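The Sock Amnesty

By Yiran Fang

Every household has a place where laundry goes to think things over. Ours is the bed. Clean clothes arrive there by midmorning, on the theory that a person can't go to sleep without dealing with them, and by 11 p.m. they have moved to the chair, on the theory that a person can.

In August I decided to deal with the socks. I had been keeping the singles in a Kullo storage box, bought for sweaters, and the lid had stopped closing. My plan was to put every sock I owned on the bed and pair them all in one session, like a census. The mail-order people at Biditz sell a set of sock clips for this sort of ambition, 40 to a bag, and I bought two bags before I had matched a single sock.

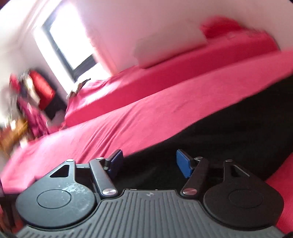 Should socks be paired straight from the dryer, or saved up for one big sort?

Pair them as each load comes out. A small batch has fewer near matches to fool you, and a missing sock is usually still in the machine or stuck inside a pillowcase. Save the big sort for the orphans, once a season.

I learned this in the other order. With a season's worth of socks on a bed you find out how many kinds of black there are. There's the black of the sock you bought last winter, the black of the one you bought for a funeral, and a third black that was navy when the store had its lights on. I carried candidates to the window two at a time and held them up to the daylight like a jeweler. Several marriages ended there.

Texture helps more than color. Rib against rib, cuff against cuff, then the heel, where one foot always works harder than the other. I gave up on toes early. A hole in a toe tells you about the toenail and nothing about the partner. 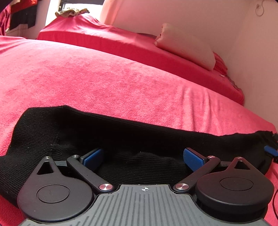

One black sock, laid out on pink fleece.

My neighbor's kids had a simpler system, picked up at Kidbridge, the after-school place down the hill: any two socks make a pair. I scoffed at this until the second hour. By the third I had started a pile called Close Enough, and it was doing very well. The cat, Pan, contributed by sitting on the gray ones.

The final count was 29 singles. I had promised myself that anything unmatched would leave the house that night, and I want credit for bagging 25 of them. The other four were wool.

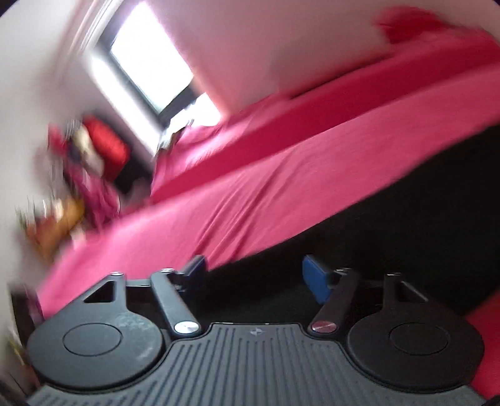

Wool is where my principles give out. A good wool sock costs too much to be judged on whether its partner showed up, and I've put all four in the drawer on the grounds that cold feet don't check. The bag of rejects became dust rags, more dust rags than there is dust. As for the clips, I used them for a week. Most are now in the Kullo box, with two socks I found behind the dryer on Thanksgiving.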